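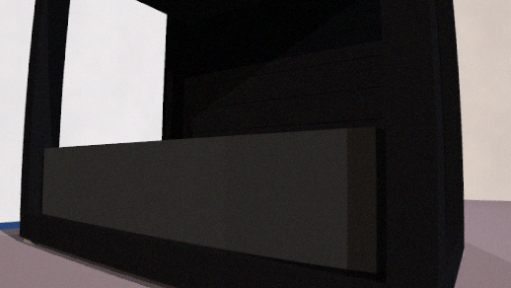
Somura sync stops after first page, HTTP 421

Status: Resolved
Component: Somura sync client, Skjelbred site
Server: Latlow catalog gateway
Reported by Siv Strand
Assigned to Edvin Dalen

Symptom

The nightly catalog sync at Skjelbred starts normally, writes the first 1000 records to the local store and then stops. The client log shows status 421 on the first attachment request. The job is marked as partial and the lock file stays in place, so the next run refuses to start until the lock is removed by hand. Tatley runs the same client version against the same gateway and completes every night.

Steps to reproduce

1. Clear the lock file and the resume marker.
2. Start the sync from the command line with the page size left at the default.
3. Wait for the record page to finish. Attachment download begins right after it.
4. The first attachment request returns 421 and the client exits.

Lowering the page size moves the stop to an earlier point. Raising it to 2000 moves it to a later one. In both cases the failure comes at the switch from records to attachments, so the number of records looks unrelated.

Checks done so far

Disk space, file permissions and the service account password are fine. The clock on the Skjelbred machine agrees with the gateway. The firewall log has no drops for either host name. Fetching a single attachment with a command-line tool from the same machine works every time, with the same account.

Edvin Dalen wrote:

421 is Misdirected Request. The gateway is telling the client that this connection is not valid for the host being asked for. Records and attachments are served under two host names. Please send the name lookup for both from Skjelbred and from Tatley, plus the names listed in the certificate. Also note whether the client is using HTTP/2.

Siv Strand wrote:

Lookup results attached as text. At Skjelbred both names resolve to one address. At Tatley they resolve to two. The certificate is a wildcard and covers both names. HTTP/2 is on at both sites, as installed. 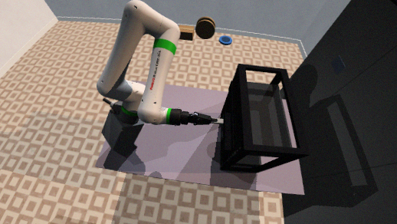 Dayana Rivadeneyra asked whether the proxy at Skjelbred could be rewriting the host header, as it did with the old reporting tool. She had seen a similar stop there in March and cured it by adding a bypass rule.

The proxy was ruled out. With the bypass rule in place the client connects directly and still gets 421. A packet capture shows a single TLS connection for the whole run. It is opened for the records host and no second handshake follows before the attachment request.

Cause

The client reuses an open HTTP/2 connection when two conditions are met: the second host name resolves to the same address, and the certificate already presented covers it. Both are true at Skjelbred. The reuse is allowed by the protocol. The gateway, however, picks its backend from the name sent in the TLS handshake, and the records backend does not serve attachments. It answers 421, which is correct.

A client that receives 421 may repeat the request on a new connection. Somura treats every 4xx status as final, so it exits instead.

The single-file test passed for a simple reason – it opened a fresh connection to the attachments host and never touched the records host.

Workaround

Add this line to the client configuration and restart the service:

http2.enabled = false

With HTTP/1.1 the client keeps a separate connection pool for each host name. Remove the lock file before the first run. The resume marker can stay, as it is only written after a complete page.

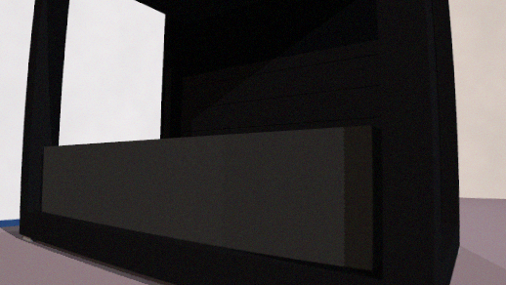
The setting applies to the whole client and cannot be limited to one host. Expect slower downloads where there are many small attachments. On the Skjelbred line the first test batch took 29 seconds longer than with HTTP/2, which is acceptable for a night job.

Slavica Omerović wrote:

Split the internal DNS so that the two names resolve to different addresses at Skjelbred, same as Tatley. Lookups are cached by the client until it restarts, so restart it after the change. HTTP/2 can be turned back on then.

Siv Strand wrote:

DNS changed, cache cleared, service restarted, HTTP/2 on. Full run completed with no 421 in the log. The lock file was released at the end.

Left open

Retry on 421 has been filed as a separate request against the client. Gunnel Lie has the matching gateway ticket, which asks for the two host names to get separate certificates at the next renewal. Neither blocks this one.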